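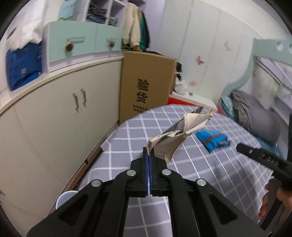
Torn packaging above a checked cloth. Household paper and card are among the materials covered by the new service.

**Werkia to extend doorstep collection of textiles and mixed packaging to Lisura**

Werkia, the household recycling co-operative, will extend its doorstep collection service to the district of Lisura from September. The service will be open to 827 homes in its first stage and will accept worn clothing, bed linen, paper and card in a single reusable sack.

The extension follows a trial in the neighbouring district of Trusdale, where 561 households took part over 12 weeks. Residents there asked for fewer containers and for a collection that did not begin before 7.30 am. Both requests have been adopted for Lisura.

"Many households keep worn-out textiles for years as they are unsure where to take them," said Hema Hegde, Director of Services at Werkia. "Charity shops cannot always accept items in poor condition. We wish to give residents a simple and dependable route for them."

Sacks will be delivered to every eligible address before the first collection. Single socks, tights and other small items may be included and need not be paired. Textiles should be clean and dry, and should be tied in a separate bundle within the sack.

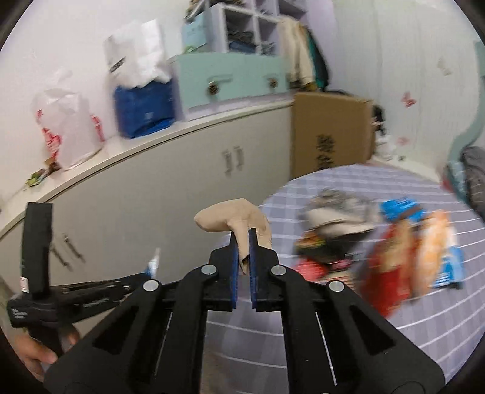
Duvets, pillows and carpets remain outside the service and should be taken to the Hosseinzadeh Road recycling centre, where opening hours are unchanged. Food-soiled card should be placed with general waste.

Collections will be made every four weeks. Residents of flats with a shared entrance will receive separate instructions by post, agreed with their building manager.

Fuseini Odoi, Chair of the Lisura Residents' Association, said: "We have asked for this service for some time and are pleased that the early collection hour has been dropped. We shall be reporting our members' comments to Werkia throughout the first stage."

There is no charge to households. Large-print copies of the sorting guide are available on request.

**Media enquiries:** Rekha Marar, Communications Office, Werkia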